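Zidura Cell Safety Kit for Bin Picking Stations
Product code ZK-1052
Supplied by Kimton

Overview

The Zidura Cell Safety Kit is a package of printed rules, floor and table markings, lockout parts and inspection forms for small robot cells where an arm picks mixed objects from a bin. It is made for laboratories, training rooms and small workshops which already own a robot and now need an orderly way to work beside it. The kit does not replace the risk assessment of your cell. It gives you a good structure to write one, and to keep it valid when the cell is changed.

Many of our customers start with a cell that was planned for one task and later used for five others. The bin is changed, a new gripper is mounted, a hose is added. Each change is small, but the old papers do not fit any more. For this reason the kit is built in sheets that can be exchanged one by one.

What is in the box

Rule book, 63 pages, spiral bound, with wipe-clean cover
Station sheets for operator, setter and visitor
2 lockout hasps with padlocks and tags
Table marking tape and floor marking tape
Cable labels, blank, for writing by hand
Daily check forms, one pad
Change record forms, one pad
Wall holder for the sheets

Rules covered for the bin and the table

The rule book treats the bin as a part of the machine. It must be fixed or located so that it cannot travel when the gripper touches a wall. The inside of the bin is inspected at the start of each shift. Scratches and worn areas are permitted, but sharp edges and loose particles must be removed before the first pick. Dividers, inserts and clamps are entered in the station sheet, together with their position. If somebody moves a divider, the taught positions near it are checked again at low speed.

Objects for picking are listed by type. The book asks for a note about each type: can it roll, can it break, can it leak, does it contain a battery. Transparent objects have their own section, as they are difficult for a person to notice as well as for a vision system. We recommend that brittle clear objects are taken from plastic and that glass is used only with a written permission from the person responsible for the cell. 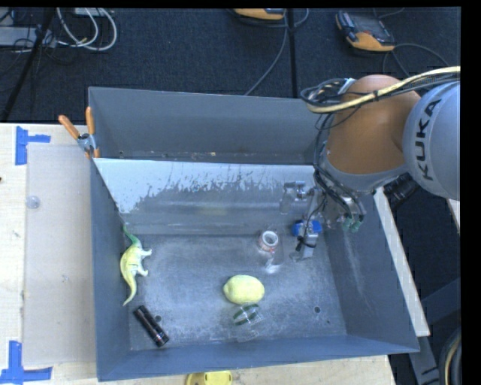
KUKA arm with gripper in a metal bin, mixed objects on the bin floor.

Rules covered for the arm, cables and gripper

Cables and hoses on the outside of an arm need more attention than most users give them. The daily check asks the operator to look at the complete cable bundle with the arm stopped, and then to observe it again during one slow cycle. A loop should be long enough for the full movement of the wrist and must not catch on the bin wall. Ties which have become loose are replaced the same day. Connectors near the gripper are checked by hand only when the drive power is locked out.

The chapter about grippers explains how to set the force for the weakest object on the list, how to record finger changes, and what to do after a collision. After any contact with the bin that stops the robot, the fingers are inspected and the tool point is verified. It is not enough to press reset and continue — this is the mistake we meet most often in visits.

Rules covered for people

Only one person has control of the robot at one time. The teach pendant is kept by this person or hung on its holder, and its cable is laid away from the walking path. Hands stay out of the bin while drive power is on. For refilling the bin, the kit describes a short sequence: stop, lock, tag, refill, look, unlock. Visitors stand behind the marked line also when the robot is not moving.

Standards

The rule book is arranged so that its chapters can be read beside ISO 10218-1 and ISO 10218-2. Users in the United States can read it also beside ANSI/RIA R15.06. The texts of these standards are not included and must be obtained separately. Please check which edition applies in your country.

Versions

ZK-1052: standard kit, for one cell
ZK-1052-T: training kit, with additional station sheets for classes
ZK-1052-R: refill set with forms, tape and labels

The printed sheets are available in English and Thai. The Thai edition was prepared together with our partner Thammasiri. For a larger site we can print the sheets with your own cell names, please send the list with your order.

Technical data

Sheet material: coated paper, resistant to water and light oil
Tape: can be removed from sealed wood, metal and painted floor
Padlocks: different keys, one key per lock
Form pads: punched for a standard ring binder
Longest supplied roll of floor tape: 2000 cm

Ordering and delivery

Orders are accepted by e-mail or through the Kimton order form. Kits are packed at our store in Flevstead and leave on the next working day if the order arrives before 11 a.m. The revised rule book will be sent in November to all registered owners without extra cost. To register, write the number from the inside cover and your delivery address in the form — the number is not printed on the box.

Related products

Zidura Pendant Holder, wall type
Zidura Cable Inspection Card
Zidura Low Speed Test Log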